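Arnholm Business and Residents Forum
Minutes, September meeting, 7 pm

1. Sellberg office proposal
Driss Hajji presented for Sellberg, which wants to move 300 staff into the old Damance building on the harbour road. He said local cafes and shops would see the benefit within a year. Asked where that figure came from, he said it was an internal estimate. Members asked to see it. The same was said of the last employer, and two shops on that block have closed.

Mr Hajji also quoted a survey showing strong support among neighbours. It went to 2000 households, but he could not say how many replied. The chair asked that it not be called strong support in these minutes — noted. 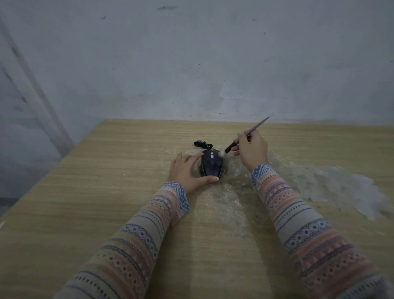

2. Parking and rents
Council counted 1617 parking spaces in the centre, a number that seems to include private ones. Ms Pavlović doubts it and will ask for the breakdown. No rent figures were supplied.

3. Next steps
Letter of support deferred. Sellberg to send its estimate and the survey response rate before the next meeting.

Closed 8.40 pm.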